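Section 2: Setting Up Your Konell Label Printer

Great, the box is open and the fun part is next! Setup is quick, and you'll be printing jar labels, file tabs and name tags before your coffee gets cold.

1. Pick a flat, level surface close to an outlet. Leave a hand's width free behind the printer so the lid can swing all the way up.

2. Peel off both strips of orange tape, then lift the lid.
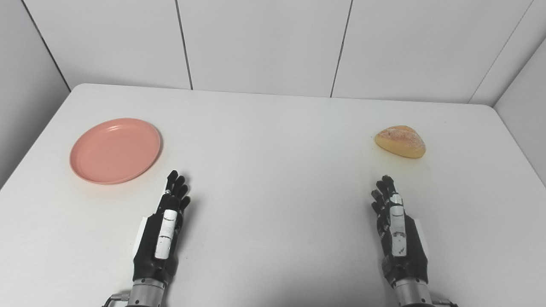

Fig. 3. White table with a smooth, matte top.

3. Drop in the label roll with the labels facing up. It should spin freely (give it a little flick!).

4. Feed the loose end under the gray bar until it peeks out the front, then close the lid until it clicks.

5. Plug in the power cord and hold the green button for two seconds. A test label slides out with today's date on it.

Note: Model 3404 takes wide rolls too. Model 3215 takes narrow rolls only.

Caution: The print head gets hot during long runs. Let it cool before you clean it.

Blank test label? The roll is in upside down. Flip it and repeat steps 3 and 4.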